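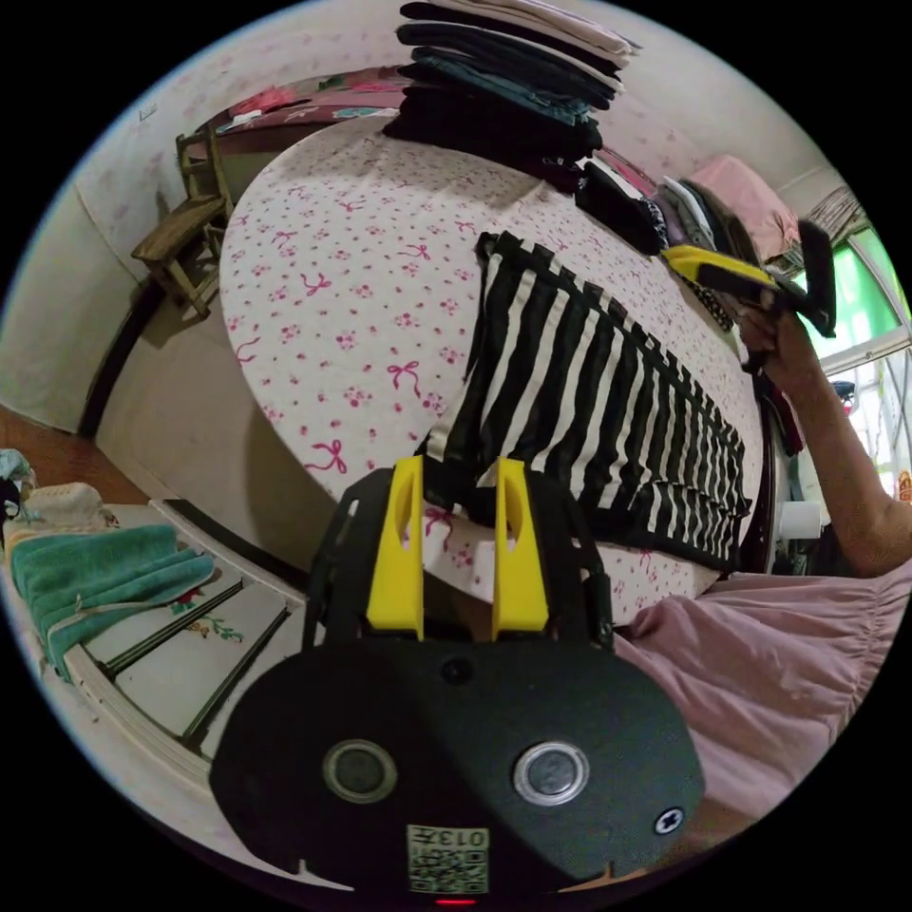

Lorna Tesch

Nunden Evening College
Collecting Printed Ephemera, Session 4: Matchbox Labels
Handout, 6 September 2026

Reading before class: the two photocopied price lists from last time. Bring a pencil. Pens stay in your bag, for reasons that became clear to one member of the group in Session 2.

1. What we are talking about

The word is phillumeny, and you will spend a good part of your life spelling it for people. It covers matchbox labels, whole boxes, bookmatch covers and the outer wrappers that held a dozen boxes together. Most people in the hobby pick one of these and look down gently on the rest. I am a label person. I will try to be fair.

Labels were printed to be handled for a week and thrown in the stove. They were cheap, and the printers often changed ink, paper or wording without telling anyone, so a single design can turn up in a dozen versions. If that sentence made your heart sink, there is still time to transfer to Beer Mats.

2. Terms you need

Single: the ordinary label from one box.
Packet label: the larger one from the wrapper. Scarcer, as people tore the wrapper to get at the boxes.
All-round label: wraps the whole box, front, back and sides in one piece.
Skillet: a printed cardboard box laid flat. Later boxes were often printed straight onto the card, and this is how you will find many of them.
Set: labels issued to go together. Whether they were issued to go together is a favorite argument.
Variety: a difference you can see and describe to somebody else. If it needs a particular lamp and a good deal of goodwill, leave it out of your catalog.

3. A worked case: the Enik heron

The Enik works at Pudumville used a heron as its trademark for most of its life. The standard label shows the bird facing left, standing in reeds, with the factory name on a curved band. The usual handlist gives 46 varieties. I own 31 of them and have been offered the other fifteen many times, always by people who turned out to have the same 31.

Sort them in this order:

a) Contents line. Early labels give no number of matches. Later ones do, and the number goes down while the box stays the same size. Draw your own conclusions about the management.
b) Reeds. Five stems or seven. Count them at the waterline, where they don't overlap.
c) Paper. Smooth or ribbed. Hold the label at a low angle to a lamp and don't rub it with your thumb.
d) Color of the band. Leave this until last. Red inks on cheap paper fade to orange, and orange fades to something a dealer will call "salmon, rare." A label that spent ten years in a sunny kitchen is a faded label.

The number 731 in the lower margin of some herons has caused a lot of excitement. It was once written up as a print date, then as a tax code. It also appears on two labels for a different firm, Wongsuwan, that shared a printer with Enik, so a printer's order number seems the safest guess. Please write "guess" in your notes. I have seen what happens otherwise.

4. Taking labels off boxes

Ask first whether you should. A complete old box with its tray and striking surface is usually worth more whole, and you can't change your mind afterward. If there are still matches in it, take them out and store them somewhere sensible. You may not post them to me for an opinion.

If you do go ahead:

Test a corner of the printing with a damp cotton swab. If color comes away, stop.
Float the box panel face up in cool water. Do not drown it.
Wait. Twenty minutes is common, and an hour is not unusual with older glue.
Slide the label off with a flat, blunt tool. If it resists, it goes back in the water.
Dry between sheets of plain white blotting paper under a modest weight. Newspaper will print itself on the back of your label, and you will own a very small piece of the sports page.

5. Keeping and listing

Hinges or corner mounts on acid-free pages. No sticky tape, no glue stick, and none of the old albums with the self-adhesive pages, however many your aunt has.

Give every item a number the day it comes in. One collection I helped list had been described by its owner as "roughly 700." It came to 3634, and a good many of those were the same cat. Write the number on the page beside the label, in pencil, and put the same number in your list with the maker, country, size in millimeters, where you got it and what you paid. If you share a household, the last column can be kept in a separate file.

6. For next session

Sort the practice envelope (one per pair, please return the envelope too) by maker, then by variety. Write a description of any two labels that would let somebody else tell them apart over the phone. "The nicer one" was used last year and lost marks.

Session 5 covers wrappers and fakes. Room 9 again, and the radiator is still not adjustable.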